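Handing over a music catalogue: setting up the works register in Kisance

Applies to: small publishers, family-run labels and anyone taking over the rights administration of a performer's back catalogue.

Before you start

You will need an administrator login for Kisance, the last royalty statement for each work and the signed contracts, either on paper or as scans. Work from the contracts wherever you can. Statements show who was paid, and this may differ from who was entitled to be paid.

The settings below were taken from the transfer of the Clindasari catalogue, which held 173 works under two imprints, Tamayo and Hunbridge. A smaller catalogue follows the same order.

Step 1. Fix a cut-off month

Choose the last month that the outgoing administrator will deal with. All income received up to the end of that month stays in the old accounts, and all income received later goes to the new ones. For Clindasari the cut-off was July. Enter it under Settings, Periods, Closing month. The field is locked once the first statement has been imported.

Step 2. Build the works list

Create one row per composition. Recordings go in a separate table and are linked to the composition afterwards. If a song was recorded in the studio and again live, it has one row in Works and two in Recordings.

Fill in these columns first:

Title, exactly as in the contract
Alternative titles, separated by semicolons
Writers, surname first
Share for each writer, as a percentage
Imprint
Contract reference

Leave the notes column empty at this stage. Kisance copies notes into every linked recording, and they are slow to remove.

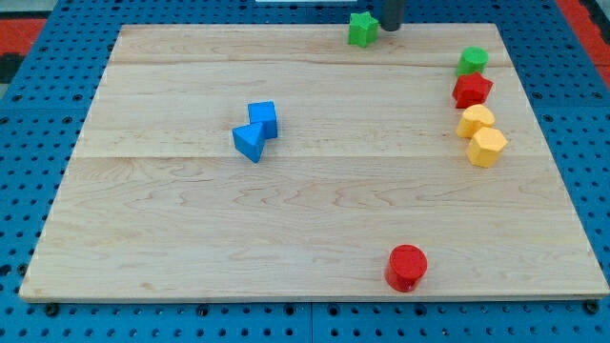 Coloured blocks on a wooden board, blue perforated worktable.

Step 3. Check the shares

Run Tools, Check shares. Any work whose shares do not add up to 100 per cent is listed in red. The Clindasari import produced 86 such rows on the first run. Most came from rounding in the old spreadsheet, where a three-way split had been typed as 33 for each writer. Enter thirds as 33.34, 33.33 and 33.33, and give the larger figure to the writer named first in the contract.

Do not use the Balance button to clear the list. It adds the missing amount to the last writer in the row without asking and leaves no entry in the log.

Step 4. Assign the imprints

Select the works by contract reference and use Edit, Assign imprint. Kisance accepts up to 200 rows in one batch. Works that moved from one imprint to another need a start date and an end date on each line — the end date of the first must be the day before the start date of the second. An overlap of even one day will hold back payment on both lines.

Step 5. Add the people who may sign

Open Permissions and add each person who can approve licences. There are 3 levels:

View: can read works and statements
Prepare: can draft a licence or amend a share
Approve: can release a licence or a payment

Give Approve to at least two people. If the previous owner is keeping a say in certain uses, such as advertising or film, tick Consent needed against those works and name the owner as the contact. The tick box does not replace a written agreement, so attach the agreement to the same record.

Step 6. Import a test statement

Pick one short statement from before the cut-off and import it in test mode. Compare the totals with the paper copy line by line. Unmatched lines are usually caused by a missing alternative title. Add the title to the works list, delete the test import and run it again.

When the totals agree, switch test mode off under Settings, General. Keep the old spreadsheet as a read-only file until two full statement periods have been paid from the new register.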